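Galerie : le coin toilettes de l'atelier Clirby

Bienvenue dans notre petite galerie d'avril ! On adore cette pièce, toute simple, où l'on compare les cuvettes avant de choisir celles des 4 salles d'eau de Lumholm.
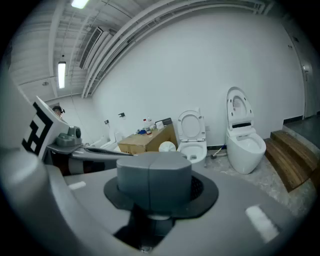

Choisir des toilettes, c'est bien plus amusant qu'on ne le croit (si, si !) et on y passerait volontiers le dimanche. Deux modèles blancs, abattants relevés, et j'ai un gros faible pour celui au grand couvercle ovale et à la cuvette toute brillante. Le sol gris moucheté leur va à merveille, et le carton fait une table très correcte pour les flacons !

Prochaine série : les lavabos Clarow, vivement !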